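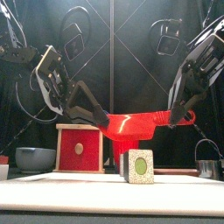 Two robot arms hold a red plastic funnel over the work table. Photo: Zillcombe

Zillcombe publishes good practice guide for two-arm robot cells

Gollmont, Apr 9, 2025 - Zillcombe has today published a guide for small workshops and laboratories which use two robot arms at one table. It contains 19 rules and is free to download.

The guide asks that each object which both arms hold together has a written grip plan. When a person must reach over the table, both arms have to be stopped - to stop only the nearer one is not enough. Cables should be checked at the start of every shift, and a record of these checks kept for 12 months.

The rules were tested during 300 hours of work at the Sumampouw site in Gollmont. Comments came from 23 companies, among them the gripper maker Flestent.

Comments on this first edition are welcome until the end of July. Please send them by the form on the Zillcombe website, under Standards.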